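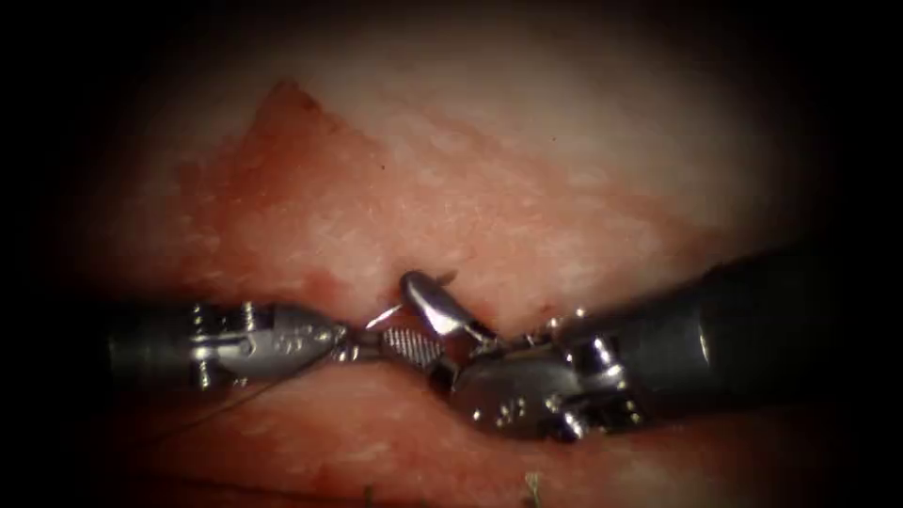 About the Skutumard Suture Lab

We teach stitching. Small curved needles, tissue, two instruments, one gap to close. That's the whole school, more or less.

Started out as an evening class above the Gudonow print shop, one bench and a borrowed lamp. Now two floors on Canard Street and a bench list that fills up faster than we can answer the phone. (Email is better. Really.)

What we teach

The needle pass, mostly. Picking it up, turning it, handing it from one side to the other over the slit without dropping it or dragging the edge. Sounds like nothing. Takes people weeks. A curved needle wants to roll in the jaws and if it's gripped too near the tip it rolls more, so day one is grip and only grip.

After that: bite depth, spacing, keeping both lips of the wound level. Knots come in week three. People always ask for knots in week one. No.

Tissue work is done on tissue, not just foam. Foam pads are fine for the first couple of sessions and we have stacks of them, but foam doesn't glisten, doesn't slide and doesn't tear when you pull sideways. Pale moist tissue under a bright light looks very different, and the edges of a cut are hard to read when they're reddened. Better to get used to that early.

Who comes

Surgical trainees, vet students, scrub nurses who want to know what the other side of the table is thinking. A few people coming back after years away. No prior stitching needed for the Foundation course, just steady attendence. Intermediate and up, we ask for a short skills check first. Twenty minutes, nothing scary.

819 learners through the door so far. Groups are capped at 20. We tried bigger once, went badly, too much waiting for a bench.

The courses

Foundation. Six evenings. Grip, needle pass, simple interrupted stitch, square knots. Foam first, then tissue.

Small Spaces. Four evenings. Long slender instruments, narrow light, working from the left and the right toward the same point. Bring patience. Most popular thing we run.

The Šimek Weekend. Two full days of running sutures and repairing your own mistakes. Named for the old Šimek building where we first ran it, long since turned into apartments.

Open bench. Drop in, pay at the desk, practice whatever you like. Needles and thread included, tissue extra, order by noon the day before.

Each Foundation learner places at least 300 practice stitches before the final evening. We keep a tally card for you. Please don't lose it, reprinting them is a pain.

How we mark

Two things get looked at, the finished line and the way you got there. A neat row made with a lot of stabbing around won't pass. Nearly 200 marked practice strips are pinned up in the back hallway, good and bad both, and you're welcome to go and stare at them. The bad ones are more use.

Coming up

New Foundation group starts in October, evening slots only. Small Spaces is full, waitlist open. Open bench runs as normal exept the last week of the month when the floor gets redone.

Finding us

Canard Street, green door, second bell. Parking round the back after five. Eat before you come, there's no food allowed in the lab and the vending machine is unreliable.

Page updated September 26, 2021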